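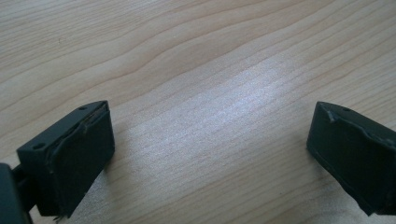

Notebook, 20 August 2018: Brillow and Brulero, second round

Good long day on this one and I want to get it down while I still remember which pile was which. We reran the name comparison for Brillow against Brulero, the one Leandro has been itching to redo ever since the spring version came out so lopsided. Same question as before: if you meet one name on a package and the other a little later, do you take them for the same company, or for cousins, or for strangers?

The first round had 194 usable answer sheets and this one has 340, so we can finally split by how people met the names (read only, heard only, or both) without ending up with silly little groups. Oanh did the coding and I checked 70 sheets against hers. We disagreed on a handful, nearly all of them on the open question where people write things like "sounds like the other one's brother." I had been putting those under cousins and she had them under same company. We talked it over and went with cousins, and I've changed the code sheet so the next person doesn't have to have the same conversation. (It was a nice conversation, though.)

What I see so far, before Noémie does the proper tables: the heard-only group mixes the names up much more than the read-only group. I think that is the opening syllable plus the L in the middle doing the work, and in print the double L and the W give people something to hang on to. I'd like to be careful here. We read the names aloud ourselves, and Leandro says Brulero with a lovely rolled R that no store announcement has ever had. Iker offered to record both names in a flat voice and I think we should take him up on it.

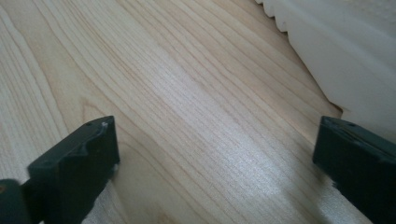

Brand and Mark Testing Group, Shared Workroom Notes

Logo sheets. We printed both logos at three sizes in black only, no color, because color came into every single comment last time and drowned out everything else. At the largest size people sorted them apart quickly. At the smallest, the Brillow swash under the name starts to look like a plain underline, and then you are back to comparing two words beginning with B and R. Covadonga thinks the applicant should be told that now, well before anybody pays for packaging, and I agree with her. I'll write it as a note at the front of the report where it won't get lost behind the tables.

One mistake to own up to: I handed out the Kemer sheets with the Muñoz sheets for the first part of the morning. Those are our filler names and are supposed to go in separate packets. It doesn't touch the main comparison, but I marked the packets with a pencil K so Noémie can leave them out of the filler check if she wants to. Also, the tilde on Muñoz dropped out on the small print size. Reprint before using those again.
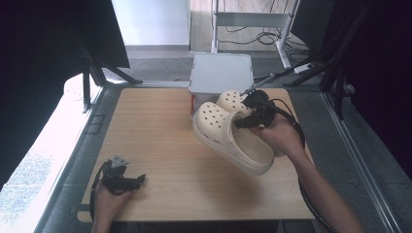 Shape marks came up again over lunch, and I promised Iker I'd write down where we landed, so he has something to argue with. His view is that we could run a shape through the same packets as a name, and my worry is that people answer a different question when you show them a thing. Take cream clogs like these, with the thick sole and the rows of round holes across the toe. Ask whether two such shoes come from the same maker and I suspect most people will tell you what kind of shoe it is, and stop there. The holes are the hard part, as they let air in, and a feature that does a job is a poor thing to claim as a badge of origin however well people remember it. So if we try shapes at all, I'd want one version of the question with the holes left in the drawing and one with them taken out, and a good long open box after each.

Covadonga would like a small pilot of that in November. I said yes provided we can get over 400 people for it, and she gave me a look, but she didn't say no.

To do:
Iker to record both names, flat voice, same volume.
Oanh to send me the new code sheet once the cousins rule is in.
Noémie to split by read, heard and both.
Me: reprint Muñoz, draft the front note about the swash, find the missing stapler.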